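工单 1135
单元：Ninder 双臂装配单元
站点：Londley 二楼测试间
类别：右手抓取偏移
优先级：中
状态：待确认

问题描述
换过右腕线缆之后，右手在插销板上放件时偏向操作者一侧。空载回零没有报警，关节自检通过。偏移在放细销时最明显，放粗圆柱时基本能落进去。左手没有发现同样的问题。

运行环境
控制程序为 Mirkley 分支，5 月装的那一版，之后没有升级。任务板是 Marinho 发来的白板，蓝色零件一套，板子直接放在黑色台面上，没有夹具。

已做的检查
1. 重启控制柜，重新回零，偏移仍在。
2. 核对工具坐标，右手的数值与换线前的备份一致。
3. 检查右腕外壳螺钉，有一颗没有拧到底，重新拧紧后偏移减小，没有消失。
4. 右腕线缆在前臂上方的走线偏紧，手腕往下压时会带着线走。松开一处扎带，留出余量后再测。
5. 把右臂下放速度降到原来的一半，结果没有变化，已改回。
6. 连续跑 900 个循环，记录 4 次放件失败，全部在右手，其中 2 次是细销碰到孔边后歪倒。

右手在板上作业，左手停在板子远端待命：
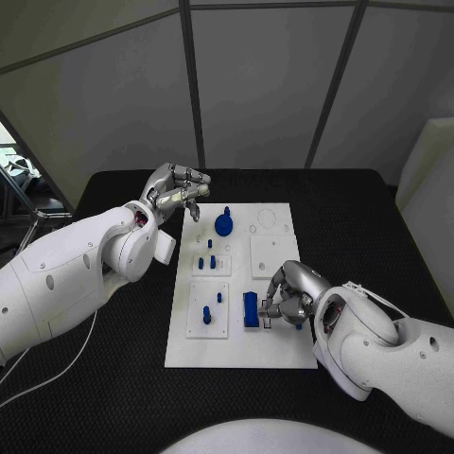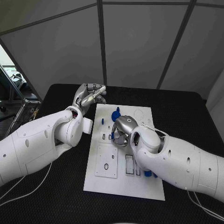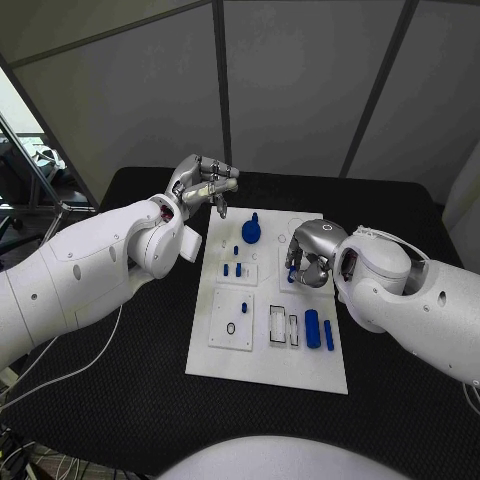
回复（Marinho 支持）
工具坐标和备份一致，只能说明参数没丢，不能说明手装回去的角度和原来一样。换线要拆腕部外壳，装回时法兰容易转过一点，自检查不出来。建议先不要改坐标，按下面的顺序做：松开法兰螺钉，对齐刻线，对角分两遍拧紧，再做一次指尖标定。标定时把线缆余量留在肘部一侧，不要堆在手腕上。另外请确认任务板每次放的位置是否一致，板子没有固定的话，手压下去可能把它推走，偏差会混在一起，日志里分不开。

处理记录
法兰拆开后看到刻线没有对齐，已重新对齐并拧紧。指尖标定做了两遍，取第二遍的结果。
任务板四边贴了定位胶带，换板时按胶带放。
左腕没有拆过，这次不动。
细销、粗圆柱各试放一轮，右手都能放到位。长时间循环还没有跑，安排在下午 4 点以后，用同一套零件、同样的速度，日志传到本工单附件。

遗留事项
右臂下方的线缆垂得偏低，还没碰到板子，下次停机时加一个线夹。
换线作业指导书里没有写法兰刻线这一步，需要补上，连同拧紧顺序一起写。
循环日志上传后由 Marinho 支持确认，再关闭工单。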